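エスコム・フットボールクラブ 5月定例ミーティング議事録

書記がまた私に回ってきました。三回連続です。そういうわけで今回も、いつもの調子でゆるく書きます。言い回しがおかしいところがあったら、次のミーティングのときに直してください(LINEで深夜に指摘してくるのは勘弁!)。

開始は午後7時、クラブハウス二階。司会はバラクリシュナン・アイエンガーさん。名字で呼ぶと本人が照れるので、以下「バラさん」と書きます。欠席の連絡があった人には、終わってから資料を送ってあります。

1.前回の確認

前回の議事録は、アーソープ戦のキックオフ時刻だけ間違っていました。私のミスです、すみません。午後2時が正しいです。それ以外は異議なしで承認。

ゴールネットの補修は済んでいます。南側のゴールの右隅、前から気になっていたあの穴です。北側もそろそろ怪しいという声が出たので、シーズンが終わったら両方見直すことになりました。コーナーフラッグの予備はまだ届いていません。注文はしてあるそうなので、もう少し待ちましょう。
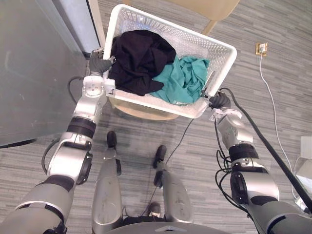

2.U-21リーグ選抜の推薦について

今日いちばん盛り上がった議題です。リーグから選抜候補の推薦依頼が来ていて、各クラブ4人まで出せます。去年うちは2人しか出さなくて、あとから「もっと出せばよかった」とさんざん言い合ったので、今年は最初から枠いっぱい使おうという空気でした。

センターバックと左サイドの二人はすんなり決定。センターバックの彼は今季ほとんど休みなしで出ていますし、左サイドの彼は後半戦に入ってからクロスの質が見違えました。個人的には、雨のアーソープ戦で見せたあの折り返しだけでも推薦に値すると思っています(興奮して同じ話を二度したので、バラさんに止められました)。

三人目はキーパー。まだ18だから来年でもいいのでは、という意見もありましたが、若いうちに外の空気を吸わせたいというバラさんの一言でまとまりました。

もめたのは四人目です。点を取っているフォワードにするか、地味だけどずっと中盤を支えている選手にするか。私は中盤派で、かなり食い下がりました。数字に出ない仕事をする選手ほど、こういう場で名前を呼ばれてほしいんですよね。ただ、選抜側が欲しがっているのは前の選手だろうという話ももっともで、15分くらい行ったり来たりした末に挙手。僅差でフォワードになりました。負けは負けなので、潔く推薦文を書きます。書きますとも。
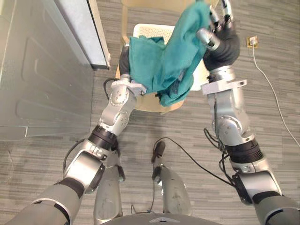 推薦文は一人につき800字以内。フォワードとキーパーの分が私、残りの二人の分はバラさんが担当します。出す前にお互いの原稿を読み合うことにしました。前に同じ言い回しが何度も出てきて、リーグの人に笑われたことがあるので。

本人たちへの連絡は、次の練習のあとにバラさんから直接。それまでは口外しないでくださいね。特に親御さんには、決まる前に伝わると後が大変です。選抜に残るかどうかはリーグの判断で、推薦は入口だということも、そのとき一緒に話してもらいます。

3.タンピ杯の準備

夏のタンピ杯、今年も出ます。参加申し込みはもう受理されました。組み合わせはまだですが、アーソープと同じ山に入る可能性が高いとの噂です。望むところです。

登録メンバーはU-21中心で、ベンチにベテランを少し入れる形で考えています。暑い時期なので交代枠を惜しまないこと、というのはコーチ陣からの強い希望でした。去年の準々決勝は、最後の10分で足が止まってしまいましたからね。あれは見ていてつらかった。

移動はバスを借りるか車の乗り合いか、まだ決まっていません。49人乗りのバスの見積もりを取ったところ、うちの人数では席が余りすぎるようです。一緒に乗っていく応援の方がどれくらいいるか、今月中に聞いてから決めます。乗る人が増えれば一人あたりは安くなるので、迷っている方はぜひ!

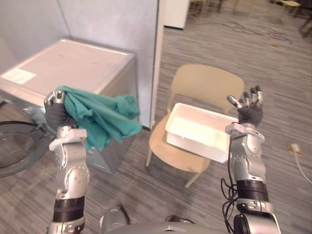

ランドリーにて。洗濯機の前で広げた青緑の布

当日の昼食は各自持参で。前回まとめて弁当を頼んだときは、キックオフの直前に届いて食べられない選手が出ました。バナナとおにぎりはクラブで少し用意します。

4.オネックスの試合記録アプリ

記録用のアプリ「オネックス」を試験的に使い始めて約2か月。感想を出し合いました。良かったのは、ハーフタイムのうちにシュート数とパスのつながりが見られること。困っているのは、選手交代を入れると背番号がずれることがある点です。前の試合では、うちのキーパーがハットトリックを決めたことになっていました。本人はご満悦でしたが、記録としてはだめです。

私としては、手書きのスコアシートもしばらく続けたいです。紙のほうが、試合の流れを線で書き込めるんですよ。バラさんは「二重の手間だ」と渋い顔でしたが、今季いっぱいは両方でやることで落ち着きました。紙は私が引き受けます。
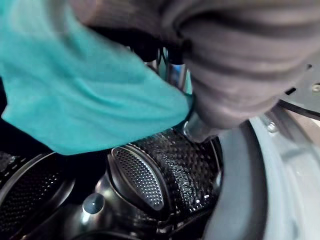 それから、アプリの閲覧権限を選手にも開くかどうか。自分の走行距離が見たいという声は前から多いのですが、チームメイトの数字まで全部見えるのはどうか、という心配もあります。まずは自分の分だけ見られる設定ができるか、バラさんが問い合わせてくれます。

5.その他

・練習開始を30分遅らせる案は、照明の時間が足りなくなるので見送り。夏至の前後だけ、あらためて考えます。
・ホーム最終戦のあとに、卒業する選手の挨拶の時間を取ります。マイクは事前に音が出るか確認しておくこと。去年のあれは繰り返したくない。
・プログラムの選手紹介、好きな食べ物の欄は今年も残します。カレーと書く人が多すぎるので、できればもう少しひねってください。

宿題
私:フォワードとキーパーの推薦文、紙のスコアシートの増刷
バラさん:残り二人の推薦文、本人への連絡、オネックスへの問い合わせ
全員:タンピ杯のバスに乗るかどうかの返事

終了は午後8時50分。次回も同じ部屋、同じ時間です。書記はじゃんけんで決めましょう。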